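Category: Household > Laundry & Clothing Care

From: list member, Pesevside
Date: 6 Nov 2022
Subject: Re: Folding pants that won't stay folded

Replying below the quote, as the list rules ask.

> I have given up on the drawer. Every Sunday I fold the kids' pants and my
> own, and by Tuesday the whole thing looks like something has been nesting
> in it. I fold in thirds like the Demeo booklet says. I have tried rolling.
> I have tried the cardboard template somebody posted here in August, which
> worked fine on the jeans and was a disaster on anything soft.
>
> Is it the pants? Is it me? The sweatpants are the worst, and the shorts
> with the drawstring are next. Also, does anyone fold on a bed? My back
> says yes and my results say no.

It's partly the pants. I say this as a person who blamed herself for most of a decade and then bought a different pair.

The Demeo booklet was written for trousers with a crease in them. If you start with a crease, you can fold in thirds all day and it will look like a department store. Soft pants don't have a crease, so the first fold is a matter of opinion, and every fold after that inherits the opinion. By the third one you have a sort of fabric dinner roll.

What I do now, after a lot of dinner rolls:

Get off the bed. I know about your back, and I have one too, but a mattress gives under your hands and the cloth slides into the dip. A table is better. Mine is an old wooden one and it's a little low, so I've put it up on Drudard risers, the plain ones, which cost me 8 dollars and have survived two moves. If the table is rough, run your palm over it first. I have pulled threads out of a perfectly good pair of shorts on a splinter I'd been meaning to sand since we moved in.

Then pick the thing up by the waistband and let it hang before you lay it down. People skip this. They drop the pants on the table in a heap and start tugging at whatever corner is nearest, and what they get is two legs pointing at different walls and a ridge of bunched cloth in the middle that no amount of patting will persuade.

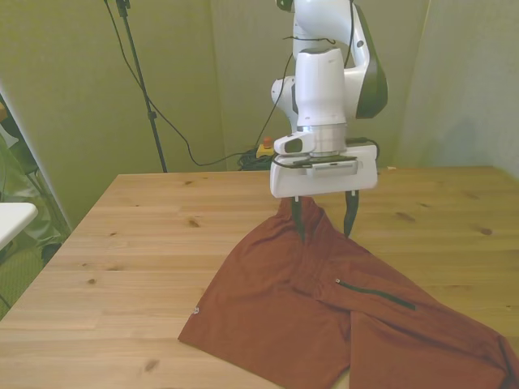
Once they're down, deal with the stretch between the legs before anything else. All the trouble lives there. Put one hand flat on the seat, take hold of a hem with the other, and draw it straight away from you. Do the other leg. Then smooth from the waist toward the hems, one direction only. If you go back and forth you're just moving the wrinkles to a new address.

Now lay one leg over the other. On anything baggy the seat will stick out in a little triangle, and you want to tuck that in so you have a long rectangle. This is the step where the cardboard template lets you down, by the way. It assumes a rectangle and you are still holding a kite.

From there, fold hems to waist, stopping an inch or so short, and then in half again. Thirds if your drawer is shallow. The inch matters more than it should. With the hems flush against the waistband the bundle is fatter at one end and falls over sideways, and then it takes its neighbors with it.

On drawstrings: pull them out level, tie one loose bow, tuck it inside the waist. I used to leave them hanging and once pulled out four pairs on a single string, like a magician with a very dull act.

As for the Tuesday problem, I don't think that's folding at all. That's digging. Someone in your house is looking for one particular pair and going through the stack like a customs officer. Stand the bundles on edge in a row so every color shows along the top. My rust-colored ones used to live at the bottom of the pile, and they were the only ones anybody wanted. Now they're in the front and the rest of the drawer is left in peace.

A word on the Beyene folding board, which comes up here every few months. I owned one. It does shirts very nicely. For pants you have to fold them most of the way first so they'll fit on the board, and at that point you and the board are both pretending. I gave it to my sister, who keeps it behind the refrigerator and speaks well of it.

If you want the long argument about rolling, it's in the archive, message 693 and everything after it. Bring a snack. The short version is that rolling is fine for a suitcase and fine for leggings, and heavy sweatpants unroll themselves the minute you close the drawer. Two people left the list over this, and one of them came back under a different address and is still rolling.

Fabric does make a difference too. Matte, soft stuff grips itself and holds a fold decently if you press the air out with your forearm. The slippery athletic kind has no loyalty to anyone. I gave up on those and they go in a basket, unfolded, where they seem happy.

Let us know how it goes with the table. If you do try the risers, check that the feet of your table fit in the cups before you throw out the packaging. Mine were a hair too wide and I had to take a file to them on the back steps in the rain.

Oh, and whoever asked last week about getting candle wax out of corduroy, I haven't forgotten. I tried the brown paper and iron method on an old pair and I'm waiting to see what it looks like after a wash.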